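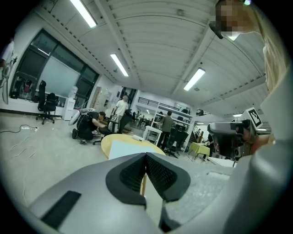
Hollis Building Services — Heating and Cooling Desk

Ticket: Second floor too warm, east side
Opened: 8/17/21
Priority: Normal
Status: Waiting on part

Reported problem
Rooms on the east side of the second floor stay warm all afternoon. The Vemetti wall thermostat is set to 20 C but reads 23. The west side is fine.

Log
Checked the schedule in Fora. Cooling is set to run until 6 p.m. and no override is active. Cleared an old holiday entry from last September anyway. No change.

Went up with a hand thermometer. Room air matched the thermostat, so the sensor is good. Air from the ceiling vents on the west side was 16. East side vents were blowing weakly at the same temperature.

Changed the filter on the Aris air handler. It was dirty but not blocked. Slightly better flow on the west side, none on the east.

Opened the ceiling panel by the stairwell and found damper 2 nearly closed. Sent an open command from Fora. The motor hums but the shaft does not turn. Power and control signal at the terminals are both OK.

Released the clutch and moved the damper by hand. It swings freely, so the fault is in the motor — not the blade. Locked it in the open position for now.

Reading was back to 20 two hours later.

To do
Replacement motor ordered. Damper 2 stays locked open until it is fitted. Please do not send commands to it from Fora.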